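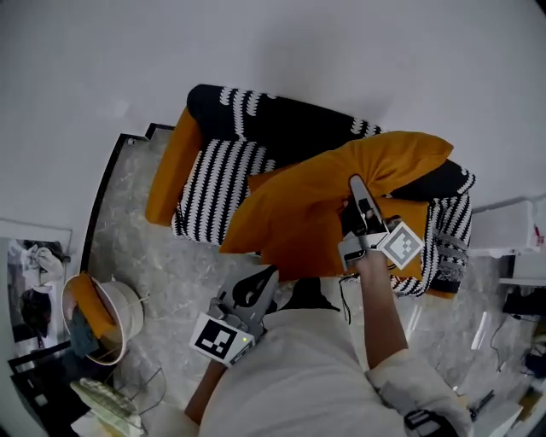 November 2003

I have spent most of this week on the couch, by which I mean putting it in order, although I have sat on it a fair bit as well. Last month I said I would write up how the covers were going and then didn't, so this is both months in one.

For anyone who came in after March, the old brown lounge went to my cousin and we bought a secondhand one from Qaisi, the furniture place behind the railway station. It cost $393 with delivery. The frame was good and the foam was good, and the fabric was a beige that had gone shiny on the arms. I always meant to cover it. I had seen a black and white knit with a zigzag in a Huseo catalogue and kept the page on the fridge for months, and when it came up in their clearance bin as a roll end I bought the lot.

A knit is a bad choice for a couch in some ways. It stretches when you sit on it and only goes most of the way back. Every few days the lines on the seat wander off to one side and have to be tugged straight from the front. I knew this from the start, as the woman at Huseo told me twice. What I like is that it hides everything. Crumbs vanish, and so does dog hair in both colours, and we have a dog in both colours.

The mustard was my husband's idea. I wanted plain black to go with it, and he said the room was all white and grey already, with the tiles and the walls and the ceiling, and it needed something that looked warm. He was right about the colour. I still say it is mustard and he still says it is orange, and it depends on the time of day which of us wins. In the morning with the blind down it is mustard. At night under the ceiling light I have to give it to him.

The fabric for the arm came from Trandex, who sell by weight, so I can't tell you what it costs by the metre. I had the arm done properly by Nghĩa Trương, who does car seats mostly and will take on a couch if he is quiet. He has had the shop near the pool for years. I had pinned it myself and taken it off again more times than I want to write down. The curve at the front is the hard part, and my go at it looked like a badly wrapped ham. He had it done overnight and the seam is where a seam should be.

He also told me to stop washing the loose things in hot water. I had been doing them at 60 with the towels. He said 38 at the most, and my machine doesn't do 38, it does 30 or 40, so I do them at 30. They come out a bit stiff but they haven't shrunk any further.

So this week was everything off, washed, aired and put back. I had it spread over the clothes horse in the hallway for two days with the fan going. The mustard takes much longer than the black. It is thick and holds water in the corners, and you think it is done until you squeeze one.

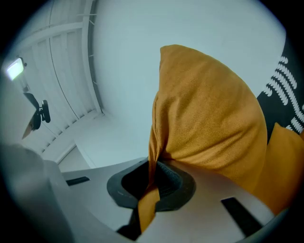

I squeeze all the corners now before anything goes back on the couch. In August I put a cushion back too early and it smelled like a tent for a week, and so did whoever sat against it.

Putting it back takes longer than taking it off. I start with the backrest and work down, and I leave the seat until last because I kneel on it to reach the back. The bits that tuck in at the sides go in with the flat of the hand, or a wooden spoon if it's the narrow side. After that I straighten the lines on the seat, and after that the orange goes on (I'll call it orange for this part, it was evening).

I have tried it three ways. Folded in half along the back looked tidy and slid down as soon as anyone leaned on it. Spread flat over the whole seat covered up all the zigzag, which seemed a waste after what I paid to have the arm done to match. What I do now is put it at one end and let it fall how it falls. It gets bunched up by the afternoon no matter what you do. My mother-in-law refolds it every time she visits and puts it square on the arm, and I leave it like that until she has gone home.

Some of the seams needed attention while it was all apart. I had 13 popped stitches along one edge, which is a line you could put a finger through, and I did those by hand with the heavy thread. I unpicked my first go, as I had pulled it too tight and it puckered. The second go is all right if you don't look for it. I also topped up the flattest cushion with 200 grams of filling from the bag in the linen cupboard. It wanted more, but the bag ran out.

The matching black and white that I used for trim has held up better than I expected. It was only offcuts from the main roll. I cut it in bands and sewed them on with a zigzag stitch, so a zigzag on a zigzag, and you can't see the thread at all.

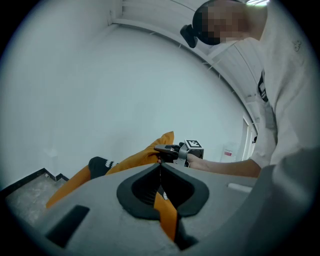
Orange in the middle, black and white zigzag on the left.

While the couch was bare I turned it on an angle to mop behind it, and I liked it better that way. It does make it harder to get around to the window. My husband walked into the corner of it twice on the first night. We are giving it until Christmas and then we'll decide. If it stays I will need felt under the feet, as it moves on the tiles when the kids land on it.

The other thing I looked at was a side table. Brorasska have a low one in their new leaflet that would fit in the gap, but it comes flat and I have read the instructions for their bookcase, which I am in no hurry to do again. For now the mugs go on the floor and get kicked over about as often as you would think. The knit doesn't show tea. The mustard does, and cold water straight away is the only thing I have found that works on it, dabbed and not rubbed.

I have enough of the black and white left for one more cushion, or possibly two if they are small. If anyone has a way of stopping a knit from stretching on a seat, please leave a comment. I have been told to put calico underneath and I have been told that calico makes it worse. Next up is the blind, which has lost its cord.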